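Speaker notes – "Keep it another five years"
Talk for the repair evening, 2021-11-26
Let people find seats. Say hi, wait for the door to close.

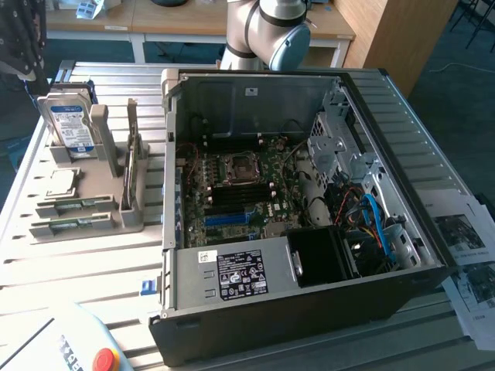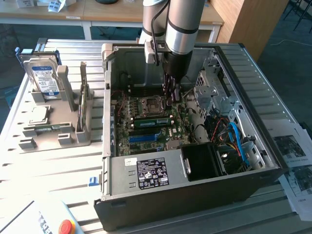
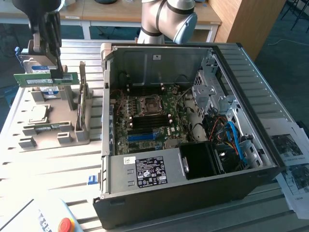 Painemal Library – Adult Learning Team

Slide 4. Start with the question: who here has a computer at home that's "too slow"? Let the hands go up and stay up. Then ask who has looked inside it. Pause. I love this bit!

Slide 5. Memory first. Explain it as desk space – the drive is the filing cabinet, memory is the desk you spread your papers on. Small desk, lots of getting up and down. Don't go into speeds unless asked.

Slide 6. Javiera's story. Her sister's machine took 183 seconds to start in May. One more stick of memory and a solid-state drive, and it was down to 55. Same case, same screen, same sticky keyboard. Give people time to read the numbers.

Slide 7. Before buying anything: find the model number, look up which type of memory fits, write it down, bring the paper to the store. Old memory and new memory look alike and won't swap. Mention that Sunee Ratanaporn has the lookup sheet at the front desk.

Slide 8. Static. Unplug, hold the power button a few seconds, touch bare metal. Keep this short, people get scared here and they really don't need to be.

Slide 9. When to stop – swollen battery, burnt smell, anything inside a power supply. Hand it over to Kamil.

Questions. If it's quiet, ask Encarnación about her laptop hinge, she has photos.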